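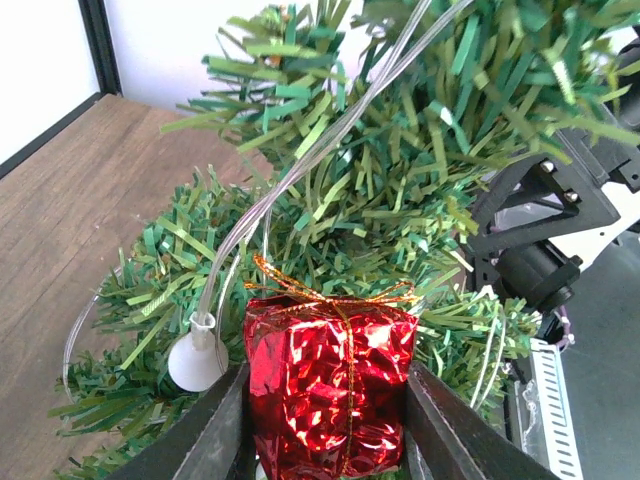
Pinico Finger Pads, Set of 2: Eight Months of Squeezing Things

Posted August 21, 2022, by Nipon Phuthong

I look after one small cell at Skasotora. It has a wood work surface, white side panels and a two-finger gripper, and for most of last December its whole job was handling Christmas ornaments. Foil gift boxes, mainly. If you have never tried to hold crumpled foil between two hard fingers, imagine picking up a sandwich with barbecue tongs while somebody grades you on the condition of the sandwich.

The stock pads we had were fine for blocks and bottles. On foil they either let go or left a dent. Somboon in purchasing found the Pinico set, which costs less than lunch for two if neither of you has dessert, and I have been running them ever since.

What comes in the bag: two pads, four screws and a folded sheet titled "Inside" that has nothing inside it except a drawing of the pads you are already holding. No torque figure. No word on which way up they go. They do have a way up. I found that out on the second try.

Fitting takes 20 minutes if you do it properly. Power off, fingers off the carriage, old pads off. Then you scrape. The old adhesive comes away in little gray crumbs that will turn up in your sleeves for the rest of the week. Wipe with alcohol, let it dry, screw the new pads on loosely, close the fingers on a flat gauge block, and only then tighten. I skipped the gauge block once and had the left pad meeting everything a hair before the right, so every ornament got a small shove sideways on its way to being picked up. It took me most of a morning to blame the pads and most of an afternoon to blame myself.

You also have to re-zero the gripper, as the Pinicos are thicker than stock. The sheet does not mention this either.

Now the good part. Grip force on the foil boxes went down to 3 percent of maximum, and they stopped falling. I ran 113 picks off the tree and back on at that setting and lost two, both when a bow caught on a branch. I don't hold that against a finger pad. Plastic needles don't seem to bother the surface at all, and glitter wipes off -- eventually, with feeling.

Wear is the weak point. The faces scuff early and the scuffs collect dirt, so I wipe them at the start of each shift and swap the pads left for right every month. Skip the wiping and they get slick, and then you creep the force up to make up for it, and then you are back to denting things. One screw also worked loose in the spring. A dab of the blue thread locker sorted it, and I now do all four on the bench before they go anywhere near the arm.

Cables are not Pinico's problem, but I'll mention them. The thicker pads make the fingers a little wider when open, and anything strung through your work area, light strings above all, becomes something to snag. I added a bit of clearance to the approach and come in from straight ahead. Check yours before you run at full speed. I checked mine after.

Would I buy them again? I have, one more set, sitting in the drawer with its own copy of the useless sheet. Four stars. The fifth is waiting on a torque figure.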